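Keeping a big DVD shelf under control

Spring is when I redo the TV shelf. April usually, evenings, with a show on in the background. I'm at 1,036 discs now, counting box sets, so a few habits have stuck. Quick notes, in no order.

Dust first. Dry microfiber, top of the cases down. Don't spray anything near the paper sleeves, they ripple and never go flat again.

Discs: wipe from the center hole straight out to the edge. Never in circles. Lukewarm water and one drop of dish soap for sticky ones, rinse, pat dry with a lint free cloth. No paper towels. No toothpaste either, whatever your cousin read.

Broken hub teeth are the big one with season sets. Press the middle button, let the disc pop up, then lift. Pulling by the edge cracks the teeth and then disc two rattles around loose forever. I keep spare trays from thrift store cases (paid 50 cents each last time) and swap them in.

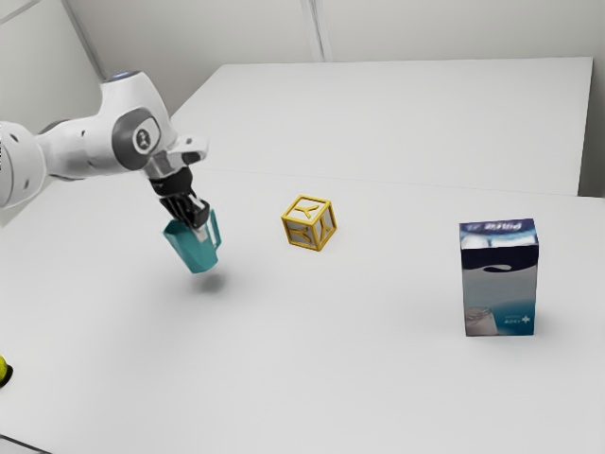 Can you take a whole series out of its box and keep it in a binder?
Sure, if the sleeves are soft fabric-lined ones and the binder stands upright. Laid flat under a stack, the bottom discs get scuffed. Fold the episode list and tuck it in the front pocket, you'll want it.

Shelf depth — measure before you buy. The Illon cube I got was too deep, so everything slid to the back. A strip of scrap wood behind the cases fixed it.

Order by show, then season, then the odd specials at the end. Revivals and spin-offs go right after the orginal. Akinyi Minja, next door, does hers by color and somehow finds things faster than me.

Labels: pencil on masking tape, on the shelf edge. Peels off clean when a new season turns up and shoves everything along.

Humidity. I like it around 38 percent in that room. Over 60 and the booklets start to smell. Little silica packs from shoe boxes, one per shelf, tucked behind.

Player skipping on every disc? Probaly the lens. Run a cleaning disc once, dry, and quit there. If it still skips, try another player before you toss the set.

Lending: write it down. Still missing season three of something.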